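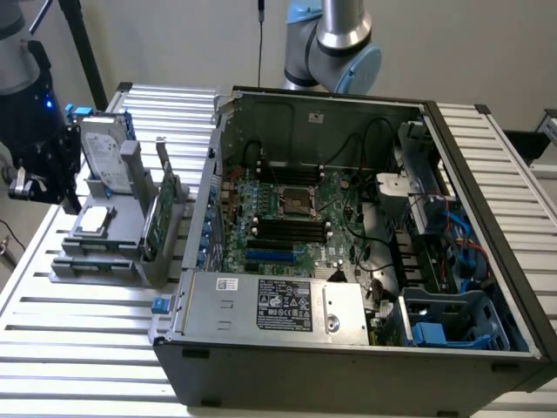
About us

Hi, I'm Jhonatan Betancur, and I run Stusum, a small live music outfit based in Darnham. We book bands, put on gigs and send people out on the road with a van, a decent sound engineer and (most of the time) enough snacks.

I started out playing bass in a band called Zapata. We were loud, we were late to everything, and we once drove nine hours to play for the bar staff and a guy waiting on a pizza. After that I figured somebody should be planning these routes with a map open, so I started doing it for friends' bands, and then for friends of friends, and I never really went back to the bass.

These days we look after 3 touring acts full time and help a bunch of others with single dates. Our home room is the Wodis, which holds 800 standing and has the best balcony in town, fight me on that! We do smaller seated nights there too, with 90 chairs right up close to the stage, and those are my favorites. You can hear the singer breathe.

Last June we sold 2,370 tickets across one weekend, our biggest yet, and I slept for most of the Monday.

If you're in a band and want to play for us, send two or three songs and a list of places you've already played. Live recordings are great, even rough ones off a phone. Please don't send a ten-page bio, I'll only skip to the music. I listen to everything myself, usually late at night, so give me a couple of weeks to write back.

Tickets, load-in times and parking are all on the Shows page.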